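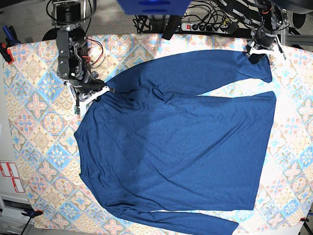 The rider who won the Liltness road race in August is back at work at the Skorkwood bakery where she has had the early shift since she left school. She starts at four in the morning, finishes at noon, and is usually on the bike by one.

"People ask if I'm going full time now," she says. "I got one result. I still have rent."

The result was a good one. The race covers 396 kilometers in two stages, the first mostly flat and the second over the Manurung pass, and she had never finished better than 21st in it. This time she came to the line with one other rider and beat her by a wheel.

She did not expect to be there. Her job on the second stage was to carry bottles and keep the team's leader out of the wind until the bottom of the pass. The leader had a stomach problem overnight and told the team over breakfast that she would try to get through the first hour and see.

"She didn't get through the first hour," the winner says. "She rode up next to me and said, you've got good legs, go and use them. Then she got in the car. I was a bit annoyed, because I had six bottles down my jersey."

The break of the day had already gone by then, with four riders in it, and the bunch was in no hurry. She says the valley road before the Manurung was the slowest part of either stage. There was a headwind, and none of the bigger teams wanted to be the one to ride into it. She ate two rice cakes and moved up along the left side, where the road surface is better.

The climb gains over 1000 meters, with the steepest part near the bottom. She had ridden it in training often enough to know that riders who go hard on the first ramps tend to come back later.

"I let a group go," she says. "It was maybe ten riders and it looked like the race was leaving. On the radio they were asking me if I was okay. I said yes, leave me alone. Then the road eases at the chapel and I started picking them up."

By the top she had caught all but one. The rider ahead of her was a better climber but a careful descender, and the road was damp under the trees. They were together again before the first houses.

Neither wanted to lead much after that. Both teams' cars were behind them, both were being told to sit on, and for a few kilometers the chasing group got close enough to see. She says they came to an agreement without really talking.

"She flicked her elbow, I went through. I flicked mine, she went through. If one of us had stopped, we'd both have been fifth or sixth."

The finish in Liltness is on the main street, slightly uphill, after a right-hand corner by the post office. She took the corner second and waited. The other rider opened the sprint early, and the winner says she thought for a moment that she had lost it.

"I'm not a sprinter. I've won maybe one sprint in my life, and that was for a ham. But after a day like that it's more about who has anything left."

She rides for Trastura, a small team that has raced at this level for only two seasons. There is one mechanic, and riders get themselves to most of the races. The prize money was split among everyone who started, the leader included, and her share went on new tires and a dentist's bill.

Since then she has had a call from a larger team, which she won't name. They talked about her training numbers and about whether she could move closer to the coast. She has asked for time to think.

"They were nice about it. But they want me there in January, living in a house with other riders, and I've never lived anywhere except here. And they told me I'd be working for someone else most of the time. I do that already – I just do it ten minutes from my bed."

Her coach would like her to go. Her mother would like her to finish the accounting course she started last winter. She says both of them have a point, and that she can probably do the course from anywhere that has an internet connection.

There are a few smaller races left before the season ends, and she plans to ride all of them in her old role. The leader is healthy again and has a hill climb title to defend.

"I'll carry the bottles," she says. "She's already told me which flavor she wants."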